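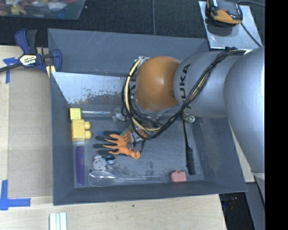

I've been living with Lendurer for three months now, and I keep telling people at work to try it, so I may as well write it up properly.

For anyone who missed it: Lendurer is a grasp-learning method with code, from Aurélien Chauvin and the Lonlow group. You give it a calibrated arm and a bin of mixed stuff, and it learns where to grab by trying. The new part is how it scores a failed pick. Older methods throw a miss away as a zero. Lendurer looks at how far the object moved and in which direction, and uses that to adjust its next guess on similar shapes.

And it works! I started from the supplied weights and gave it 600 practice picks on our own objects. Out of 600 test picks after that, 385 came up clean on the first try. Our old Aoki planner never got close to that on the same mix. Soft things are where I noticed it most. Gloves and plush toys used to be a coin toss, and now the arm goes for a fold or a cuff like it has some idea what cloth does.

Clear plastic is still a pain. Spoons especially (the depth data is full of holes and the method has nothing clever to say about that). Thin flat items against a wall are hit or miss too, and I'd love to see the paper's numbers split out for those. They're lumped in with everything else in one table.

Setup took me 6 hours, most of it on camera calibration. The guide skips a step: you have to re-export the bin corners after changing the gripper offset, or every pick lands a little short. The version from May fixes the logging bug, so get that one. Clamp your bin down, too. Small shifts hurt the scoring more than I expected.

I'm trying it on the Flutcombe object set next, with the miss scoring turned off for half the runs, and I'll post the numbers here when they're in.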